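Parkel two-arm kit, evaluation on loan from Zundetti
Progress report to Calvo, June

You asked for shorter reports after the last one. I have done my best.

The kit is up and both arms work off the same table. The glassware task you picked remains the main business, with plastic goblets standing in for anything we would have to pay for. The fingers take a plastic bowl at most angles, including a few I would not try myself with a good glass.
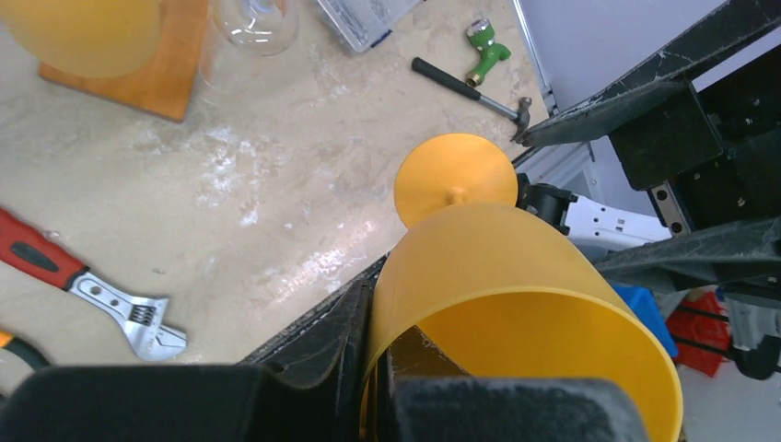

Savvas Chrysikopoulos thinks we should stop buying goblets and find out whether Zundetti will sell spare finger pads one at a time, as the price list only mentions sets. I have written to them. They have thanked me for my interest.

Stems are slower work. The stock grip setting was evidently chosen by someone who moves bricks, and we spent most of the first 2 weeks turning it down. We now keep a separate setting for stemware, and one for glasses with liquid in them, which the manual does not discuss.

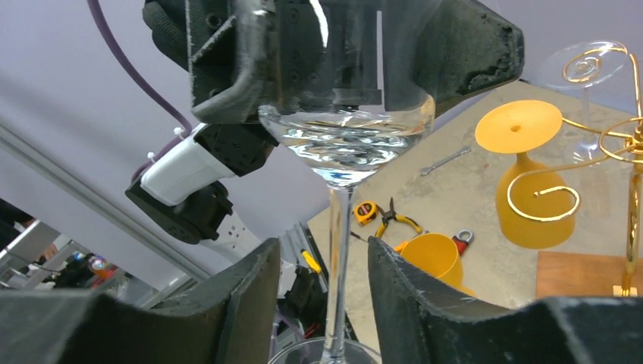 Can the kit be left to run alone overnight?
Not on the present software. It stops at the first fault and waits for a person to press resume, and it is very patient.

Setup time is better. Going from a cold start to a first grasp took 3 hours in the first week and takes 25 minutes less than that now -- I had hoped for a bigger number. Most of it is calibration, which has to be done once per arm. 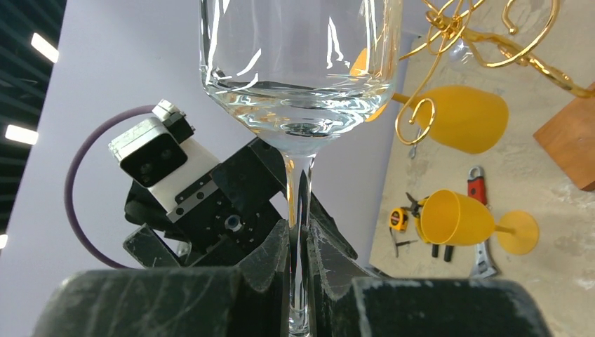
Stemware grip, clear wine glass held low on the stem.

Spending is within the budget. The one extra is 300 for a second support ticket bundle, the first having gone on a question about the login page. Flonska has offered us a competing kit on similar terms, and I would like your view before I answer.

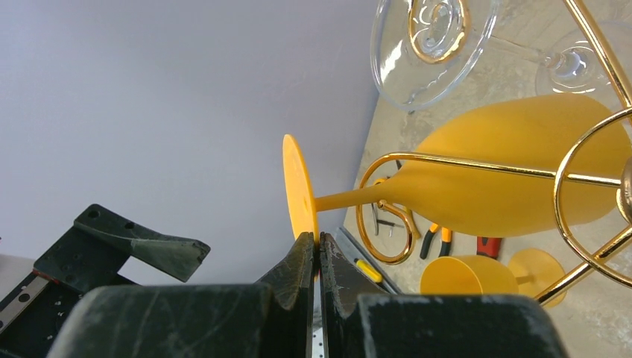
The remaining work is the rack. Parkel's brochure calls the planner "clutter ready," and we mean to hold them to it. Gold wire that curls in front of a flute, with clear glass at the top of the view, seems a fair test of the claim. I would keep the pliers on the table too, as our customers' benches are no tidier. Results will be in the next report, along with Zundetti's answer on the pads, should there be one.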